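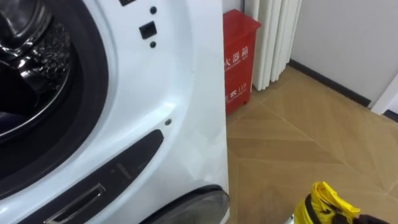 Open day at the Azevedo wash house, notes written up on the train

Got there late, missed the tea. Coach park full so had to walk up from the river, which is steeper than the leaflet lets on. The old public wash house has been shut for years and now it's a museum of sorts, with a working launderette built on the back. Entry free, guidebook five pounds, didn't buy one.

The front hall first. Stone troughs down both sides, worn into dips where people leaned. You're allowed to touch. Lovely cold smell of wet stone. A board by the door gives the old prices and the rules: no shouting, no dyeing, no children in the rinsing trough. In its busiest years up to 1,000 bundles a week came through, each with a tin tag. They have 321 of the tags left, nailed on a wall in number order with the gaps left as gaps. I stood there far too long looking for 13. Missing.

Then the boiler room. Thierry Hoarau took our group round, very quick, very funny, hard to hear over the pump. He'd worked on the restoration and kept stopping to point out pipes. The copper had to be lit at four in the morning to be hot for opening. Women booked their hour and if you were late you lost it. My gran would have know all about that.

Upstairs is the drying loft. Best bit of the day. Slatted walls, wind straight through, long racks on pulleys that you can haul up yourself. Heavier than they look. Views right over the town roofs and the chapel. A school party had got there before us and were hanging up socks, much shrieking.

Launderette at the back is where the locals still come. Modern front loaders, steel drums, a bench, a shelf of swapped paperbacks. Takes coins only, so bring change. I had a chat with Deming Qian, who was waiting on his duvet covers and said he remembers the troughs being used for goldfish in the years it was closed. Not in the guidebook I bet.

Moans: signs are small, the cafe shuts at three, and the loft stairs are no good at all for bad knees. No lift yet. They're hoping for one, money allowing.

Next open day is in October. Go early, wear a jumper, park at the top and not by the river. The shop does proper soap in blocks, cut off with a wire while you wiat. I got two.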